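Bringing our own wine to a set menu – how does corkage work?

Posted by Flalura, 11/04/2025

We've booked a table at Bárány for my parents' anniversary in March. It's the set menu, lamb for the main, and there will be 17 of us in the back room. My dad has a few bottles he has kept since the wedding and would like to open them with the meal. The booking email says "corkage by arrangement" and gives no price. I rang once and was told to speak to the manager, who wasn't in.

Is corkage normally charged per bottle or per person? And would they expect us to buy some of their wine as well? I don't want to turn up with a box and find out on the night. 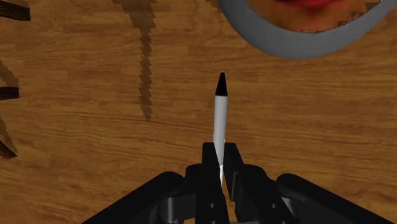 The other thing is the deposit. They want it four weeks before and I'd like the corkage settled before I pay. Two of the party don't drink at all, so a charge per head would seem a bit unfair on them.

Ildikó Vida

I ran the front of house in a small restaurant for nine years, so this is how we did it. Other places will differ.

Corkage is nearly always per bottle, and it's charged on what you open, so anything that goes home sealed costs nothing. A larger bottle such as a magnum usually counts as two. Some places put a limit on how many you can bring, and some won't let you bring anything that's already on their own list. Per head does happen with big parties, but you can ask them to leave out the non-drinkers and most managers will agree.

Email the manager and ask for the price, the limit and whether service is added on top. Get the reply in writing before you pay the deposit – a phone call is no use if that person has the night off. Offer to buy the fizz or the dessert wine from them. It isn't required but it goes down well.

With old bottles, drop them off the day before so they can stand upright and the sediment can settle. Ask whether they have a decanter, and take a spare bottle of something in case one of your dad's is past it.

gesten878

Depends on the place. Ours charged per bottle. Just ring again.

Gornen

Agree with Ildikó about the email. We did the same for my sister's 40th at a different restaurant and they knocked the corkage off completely when we ordered the cheese course for everyone. Worth asking. Check the glasses too – we had two reds and they only put out one glass each until we said something.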